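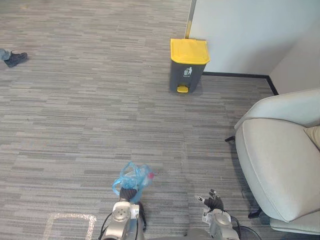
Blue bag in the left hand, over the striped carpet.

Edit workshop notebook, Mesgate
June 10, 2022
Project: Baumgart (three-part documentary for television), episode 2

Picked up where I left off with the courtroom tapes. Berwyn is cutting episode 1 in the other room and wants the hearing material by the end of the week, so most of today went into getting it into a state where he can use it without asking me what anything is.

Starting point this morning: 12 tapes from the Linitz station archive, all transferred, 600 minutes in total, none of it logged past the labels. The labels are not reliable. Tape 4 says "verdict" and is a studio discussion about the verdict, recorded the evening of. Tape 9 says "misc" and has the only continuous shot of the family leaving by the side entrance. I have renamed both in the database and left the original label text in the notes field. Please don't overwrite the notes field, the archive invoices against it.

Frame rate and interlacing

All the Linitz material is 25 interlaced, our timeline is 23.976 progressive. The first test conversion, done back in February, blended fields and gave a smear on every camera flash. There are a lot of camera flashes. Went back to it today and tried three routes on the same clip (courthouse steps, tape 2):

1. Deinterlace to 25p, slow to 23.976, pitch-correct the audio. Clean picture. Speech sounds fine, but the crowd chanting goes slightly watery after pitch correction.
2. Deinterlace to 50p, then convert with motion estimation. Smooth on the pans, falls apart on the flashes and on the railings behind the lawyer.
3. Deinterlace to 25p, drop to 23.976 by frame blending. Same smear as February. Not worth more time.

Going with route 1. For the chanting I ran the audio without pitch correction and listened to it against the original. It is under half a tone down and in a crowd I can't hear it. So: pitch-correct for interviews and studio, leave it alone for crowd and street. I have put this on the whiteboard too.

One thing to watch. The slowed clips get longer, so timecodes in I-hsuan's transcripts no longer line up by the end of a tape. She is working off the original transfers. We agreed that transcripts stay in original timecode and the conversion happens in the spreadsheet. Column F is original, column G is timeline. Do not type into G.

Logging

Got through tapes 1 to 7. 157 clips marked so far. I am using the same tags as episode 1, with two additions: "reporter to camera" and "audience reaction." The second one is for the studio shows only. Episode 2 leans on the idea that the talk shows were shaping the story while the hearing was still going on, and Berwyn will want to be able to pull faces in the audience quickly.

Things found on the way:

Tape 1 — long handheld walk down the corridor with the defense team, usable sound. Much better than the agency version we used as a placeholder in the rough cut. Swap it.

Tape 3 — the presenter gets the name of the town wrong, stops, and does the link again. Both takes are there. The wrong one went out according to the listing on the sleeve. I would like to use it, but it needs checking against an off-air recording before we say it was broadcast.

Tape 5 — dropout every few seconds for the first part, then clean. Head clog at the archive end, by the look of it, since the clean section starts mid-sentence. Asked Linitz for a second pass. If they can't do it, the Jundstead copy is a generation down but complete.

Tape 6 — color bars, then black, then a weather forecast. Tagged and moved on.

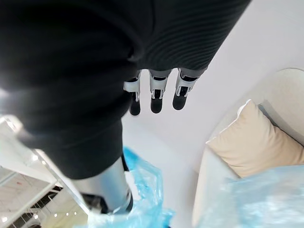
Interview sync, Jundstead

The Jundstead interviews were shot on two cameras with a separate recorder, and the recorder's clock drifts. Auto sync finds the clap every time and is out by a couple of frames at the end of each long answer. It shows on the close-up, on anything with a p or a b in it.

Fix for now: sync at the clap, cut the audio at each question, nudge each answer by hand. It is slow but the questions are coming out anyway. I did the retired court reporter and half of the station manager. The second half of the station manager has an air conditioner in it that the first half doesn't. Tried a light noise reduction and it took the room with it, so I pulled it back and laid the air conditioner faintly under the first half too. They match now. Berwyn should listen to it on the small speakers before he decides anything.

The court reporter is very good. She does not repeat the line from her book that every other film has used, and she corrects the order of events on the second day of the hearing. That correction affects the graphics for episode 1, where the timeline has the adjournment before the witness. Sent a note to I-hsuan, who had already spotted it in the transcript and has two newspaper sources for it. Graphics needs to be told before they render again.

Music

Temp track on the opening of episode 2 is too big. We've all got used to it, which makes it hard to judge. I muted it and watched the first sequence with the courthouse sound only, and the cut is two or three shots too long without music pushing it along. Left a version called "dry open" in the bin for comparison. Not touching the real one.

Rights

Still waiting on the studio discussion on tape 4. The station owns the recording but there is a clip of a drama playing on the monitor behind the panel, and it can be recognized. Options are to reframe or to blur. Reframing works for the wide and loses the guest on the left in everything else. I-hsuan is asking whether the clip can be cleared as incidental. Until that comes back, tape 4 clips carry a red marker and should not go in anything that leaves the building.

Storage

Converted files are on the second array under Baumgart / ep2 / hearing_conv. Originals are on the first array and are read-only now. Backup ran at lunch and finished with no errors. Deleted the February test conversions after checking that nothing in episode 1 was still linked to them. One shot was, the flashbulbs at the end of the pre-title, and I relinked it to the new version. It looks a lot better.

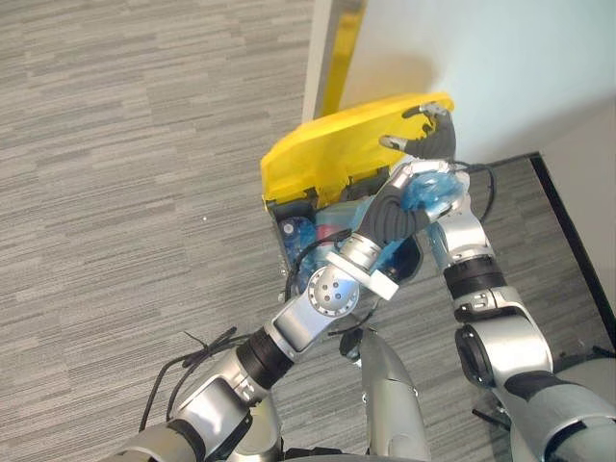
Container with its yellow lid up, next to the door frame.

To do next

Tapes 8 to 12, starting with 9.
Finish the station manager, then the two neighbors.
Chase Linitz on the second pass of tape 5.
Off-air recording for the tape 3 mistake. I-hsuan thinks a collector in Jundstead has that week.
Tell graphics about the adjournment.
Berwyn Hopkin to watch "dry open" with I-hsuan Kwan and let me know which way it goes.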